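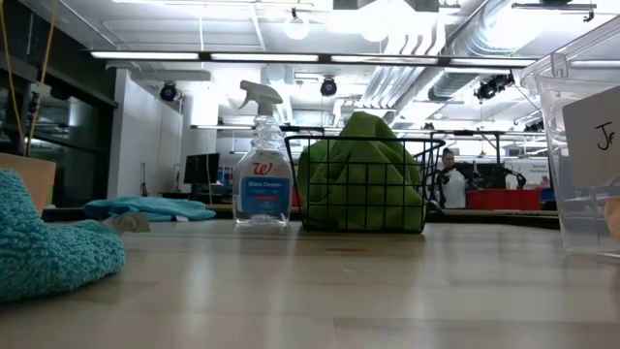
Hillance air taxi: what we know

Is it real?
Satari has shown a full-size shell. We have seen no footage of it flying.
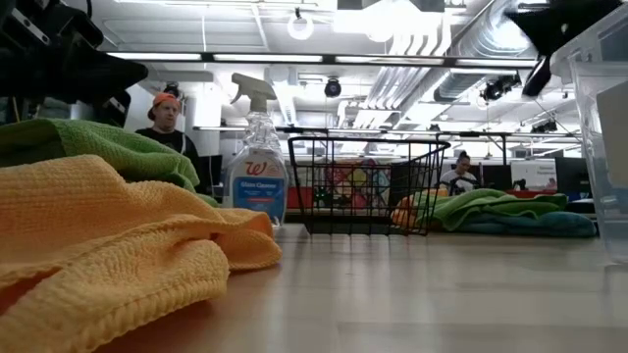
Page last changed: Sep 26, 2026

Can it carry 15 people?
So says the brochure. The cabin drawings show 10 seats – ask Satari where the rest go.

How high will it fly?
The claim is 3000 feet. No test log has been released. 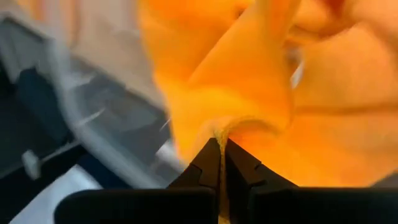
Was the August demo at Plusimcombe a flight?
Satari calls it one. The aircraft sat under a cover the whole time, bunched in deep folds like the orange cloth here, and a cover that loose could hide a crane hook.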